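Linden Group Reports Gains in Teaching Robots to Handle Thin Objects

The robotics group at the Linden Institute in Toltitz has published results from a study of how robots learn to pick up, turn and put away long, thin household items. The study used chopsticks as its test object and relied on demonstrations recorded in ordinary home kitchens with hand-held grippers.

The work forms part of the Dirkora project, which looks at household tasks that standard laboratory benchmarks tend to leave out. The method was developed with Hendriks, an engineering firm that supplied the software used to line up the recordings from separate devices.

In each demonstration, chopsticks are spread on a kitchen counter and returned to a holder. The operator works with two grippers, one in each hand, and each device records its own view along with the opening of its fingers. The group collected 2,000 demonstrations in 17 kitchens, with no robot present at any of the sites. Operators were told to leave counters as they normally kept them, including cloths, soap bottles and other utensils.

According to the report, two-handed recordings were of special value in the first part of the task, when several sticks lie close together or at different angles on the cloth. Earlier collections had used a single gripper, and policies trained on them often closed on a pair of sticks or pushed the target away.
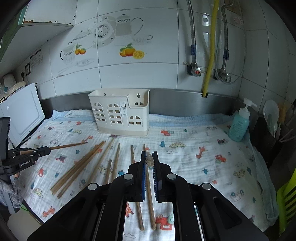 Separating the Grasp From the Placement

The main change in the method concerns how each demonstration is divided. A full recording is split into 2 stages, the grasp and the placement, and the point of division is set by the moment the gripper fingers stop closing. A separate model is trained for each stage. A short overlap between them allows the second model to correct the angle of the stick before the arm moves toward the holder.

The group found that angle was the largest source of failure. A chopstick held a little off its intended line can still be lifted and carried, but its end will meet the rim of the holder instead of the opening. Policies trained on undivided recordings rarely recovered from this error. Those trained with the two-stage method usually backed away, turned the stick and tried again, a behavior the researchers trace to the many small corrections made by human operators.

Patterned cloths were also examined. The report states that printed fabric lowered grasp accuracy when all the training kitchens had plain counters, and that the effect nearly disappeared once patterned surfaces were included. Additional lighting made little difference.

Placement remains the harder stage. The model must bring the stick upright while keeping a firm hold, and the fingers themselves block part of the view of the holder. The position of the grasp along the stick also matters, as it determines how much of the length is free to enter the holder. The report recommends that future collections include grasps at several points along the stick, together with holders of different shapes and heights.

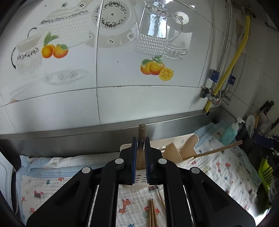
Why were chopsticks chosen for the study?

They are inexpensive, found in many homes and difficult for a robot to handle. Their small width leaves little room for error in the grasp, and their length makes any error in angle easy to measure. The group expects the findings to carry over to items such as straws, pencils and skewers, although these have not yet been tested.

The trained models were evaluated on a two-armed robot in the Linden laboratory, using a counter layout that did not appear in the training data. The report notes that the robot worked more slowly than the human operators and that crossed sticks remained a common cause of failed attempts.

The next phase of Dirkora will begin in January and will extend the collection to cutlery drawers and drying racks. Hendriks will continue to maintain the alignment software during that period. The institute plans to make the demonstrations available to other research groups on request, once household details have been reviewed for privacy.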